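Jerkport open day: an afternoon with the planner people

I'd been meaning to get along to the Jerkport open day for ages, and in the end I nearly missed it again (train, wrong platform, my own fault). I got there just after two, signed in, was handed a badge with 19 on it and went straight upstairs, past the drones and the queue for free tote bags, because what I wanted to see was the software.

Justard is their motion planner, and I've been using an old version of it at work on a fairly boring arm for ages. Here they run it on a full humanoid, which is a different kettle of fish! Every reach has to be checked against balance, so the planner can't just stretch an arm towards a bottle and hope the feet sort themselves out. They had a replay up on a laptop with 458 candidate paths drawn as thin lines, most of them red, and you could scrub through and see which check had killed each one. I could have played with that all day.

The perception side is called Poron. It takes the camera views and keeps a list of things it believes are in the room, each with a confidence score and a little clock for when it was last seen. I asked about see-through plastic, which is the bane of my life, and got a very long answer about depth holes and filling them in from the outline. I didn't follow all of it, but I did write it down.
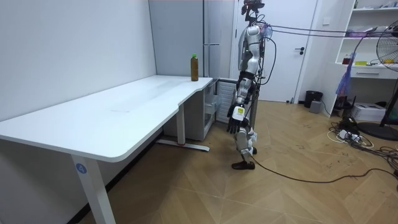 Fridges, doors and Ojala

The kitchen task is run by Ojala, the bit that decides what happens in what order. I'd expected one big script, and it's a tree of small skills, each with its own test for whether it's allowed to start. A fridge door is a proper headache for it. Once it's open it becomes an obstacle, so the collision map has to be updated before the next step gets planned, and the map update used to take longer than the plan. They've got it down to 199 milliseconds now, and were rightly pleased with themselves.

My favourite part was the log viewer. Every failed run gets a tag and a note, and run 2659 had a note that just said "bottle believed to be wall". We've all been there. You can filter by skill and replay from any node, and I've already asked whether it can be used without the rest of the stack. The answer was "sort of", with a promise of better docs by December.

If you go next year, do the upstairs rooms first and bring a notebook. The tea was decent, too, and the last tour leaves at half past four.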